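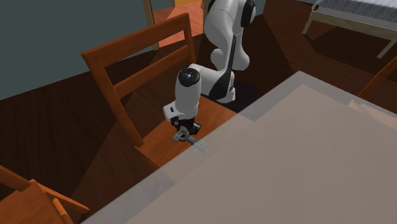
Häufige Fragen zum Gedenkportal Erarden

Wer darf eine Gedenkseite anlegen?
Alle, die jemanden vermissen! Verwandtschaft ist keine Bedingung. Wir haben Seiten von Enkelinnen, Nachbarn und einem ganzen Kegelverein, und gerade die lesen wir besonders gern.

Was gehört in einen Nachruf?
Name, Lebensdaten und die nächsten Angehörigen reichen völlig. Schöner wird es mit Kleinigkeiten – der Lieblingskuchen, die Schrebergartenparzelle, der Spitzname aus der Schulzeit. Wer beim Schreiben stockt, darf sich bei Izzati Goh melden, sie hilft mit viel Geduld und großer Freude am Formulieren.

Wie viele Fotos kann ich hochladen?
Bis zu 20 pro Seite. Alte Papierabzüge scannt Florin Enache im Büro ein, sonntags leider nicht.

Wie lange bleibt eine Seite online?
Alle heutigen Seiten sind bis 2045 gesichert, eine Verlängerung ist möglich.

Können andere Kerzen anzünden oder etwas ins Kondolenzbuch schreiben?
Ja, und wie! Im Februar kamen 3543 Einträge zusammen, darunter wunderbare Geschichten, die selbst die Familien noch nicht kannten. Jeder Eintrag wird vor der Freischaltung gelesen, das dauert etwa 12 Stunden.

Ich habe einen Fehler im Text entdeckt. Was nun?
Über »Seite bearbeiten« lässt sich alles ändern, auch Jahre später. Bei falschen Geburts- oder Sterbedaten bitte zusätzlich eine kurze Nachricht an Sekar Pattinasarany, damit auch das Namensregister stimmt.

Kann ich die Seite drucken lassen?
Ja, als geheftetes Büchlein, auf Wunsch mit den Kondolenzeinträgen im Anhang. Die Bestellung läuft über den Menüpunkt »Gedenkbuch«.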